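Unit 7. Kitchen Work Surfaces: Layout and Clearances
Course handout, Residential Interiors II
Instructor: Zulmira Meireles

7.1 Scope
This unit covers the sizing of base-cabinet runs and the clear lengths of counter between fixed points. Lighting and ventilation are in Unit 9. All dimensions are in millimeters unless marked otherwise.

7.2 Terms
Run: an unbroken line of counter between two walls, or between a wall and a tall unit.
Landing: the clear counter next to a sink, cooktop or refrigerator.
Reach depth: the distance from the front edge to the farthest point a standing user can use without leaning.

7.3 Landings
For the class project, use a minimum landing of 400 on the latch side of the refrigerator and 400 on at least one side of the cooktop. A landing may serve two appliances if it meets the larger of the two requirements. Do not count a landing that turns a corner. Measure along the front edge of the counter, after deducting fillers and end panels.

7.4 Worked case: the Teixeira plan
The left run is bounded by a wall and a tall unit. After the sink and cooktop are placed, two clear lengths remain, 299 and 360. Neither meets 7.3 alone, and they cannot be added together, as the sink lies between them. Moving the sink 156 toward the wall reduces the first length to 143 and increases the second to 516. The second now qualifies as the cooktop landing. Check the drain position before accepting the move.

7.5 Back zone
The strip of counter along the wall is storage, and is left out of the work area. Outlets, rails and small items go there. Draw it as a dashed line on the plan.
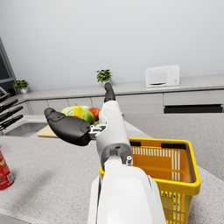 Does an open shelf above the counter reduce the landing?
Only if its underside is low enough to block use of the front half of the counter. Note the shelf height on the elevation and leave the plan length unchanged.

7.6 For next session
Redraw the right run of the Teixeira plan with the refrigerator at the opposite end. Label every landing. Read Halliday, chapter 4.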